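Notes from the Undard wetland: the swamp harriers are back 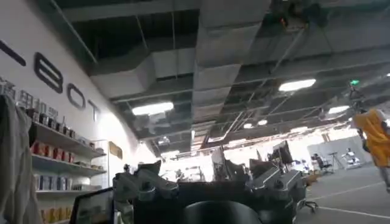

I'd pretty much given up on them by the end of August. Then one morning in September, just after seven, there she was, a big brown female tilting along the edge of the reeds with her wings held up in that shallow V, and I said something out loud that I won't put in a newsletter!

If you're new to the list, swamp harriers are the long-legged, long-tailed raptors you see drifting low over wet paddocks, flapping a bit, gliding a bit, then dropping feet first into the grass. The pale patch at the base of the tail is the thing to look for. People often ring me to report a "brown eagle" at the wetland and nine times out of ten it's a harrier (the tenth is usually a whistling kite, and I'm happy to hear about those too).

The pair has settled in the northern reed bed, on the Talell side, well away from the walking track. I've seen the male carrying sticks and wet grass in there, and twice I've watched him pass food to her in mid-air. He calls, she comes up underneath him and rolls over, and he lets go. It takes about as long as it takes to read this sentence, so keep your binoculars up if you hear that high, thin whistle.

They nest on the ground, or near enough to it, on a platform of trampled reeds. That makes them very easy to upset. A dog off the lead can be enough to make a female leave her eggs, and the ravens are always hanging about. So the northern gate will stay shut until the end of January, and I'd ask everyone to stick to the southern loop, which is 2210 metres if you do the whole thing and has the better seat anyway.

The farmer at Sopacua has been terrific again. He's agreed to leave the long grass standing in his bottom paddock until the young are flying, and he'll start his mowing from the middle and work outwards so anything hiding in there has a chance to get out. It's a nuisance for him in a wet spring and I'm very grateful.

As for what they're eating, I've seen a lot of young rabbit, a few coot chicks (sorry, coot people) and one fairly large frog. The water is high this year, 144 centimetres on the Clukgate marker when I looked last, and the ducks are breeding all over the place, so there's no shortage.

If you spot a harrier with green wing tags, please write down the number and the colour and send it through to me with the time and the spot. We had 6 tagged birds reported last season and I'd love to know where they've got to. Best viewing is from the southern seat in the hour before dark. Bring a jumper, and something for the mozzies.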